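Vangate Homes, Prollton site
Progress report to Hodard Housing Fund
Prepared by Renata Paredes, project manager
19 May 2026

Work on the 57 homes at Prollton has continued through the spring. Groundworks are complete on the whole site and the roads are laid to base course. The final surface will go down once the heavy deliveries have stopped.

The terraces along the north side are roofed and watertight. First fix plumbing and electrics are finished there and the plasterers have started at the east end. The semi-detached plots are up to first floor level. Brickwork lost 2 weeks in total, one to high winds and one to a late delivery of facing bricks. We have moved a second gang on to these plots and expect to recover most of the time before the roofs go on.

Vermeulen remain our main contractor. Their site manager changed in the spring and the handover went smoothly, though the weekly snag lists were late for a while. They are now coming through as agreed.
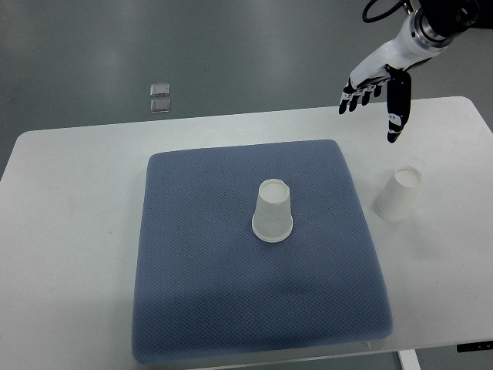

Drainage has been the main difficulty. The outfall on the southern boundary was found to be higher than shown on the old drawings, so the last run of pipe had to be redesigned. The water company has accepted the new layout in principle - we are waiting for the signed letter. No southern plot can be handed over without it.

Spending is within the approved budget. The drainage change has been met from contingency and we are not asking for more money. The next grant claim will cover roofing, windows and the road base, with invoices attached in the usual way.

Sales and lettings: the first buyers have chosen their kitchens and floor finishes. Several asked for extra sockets in the main bedroom, and we have agreed to this on plots not yet plastered. Each reservation carries a fee of £500, taken off the price at completion.

There were 2 minor injuries on site in this period, both treated by the first aider. Neither was reportable.

First handovers are still planned for October, starting with the north terraces. We need Hodard's approval of the revised drainage drawings before then, and would be glad of a named contact for queries on the legal agreement.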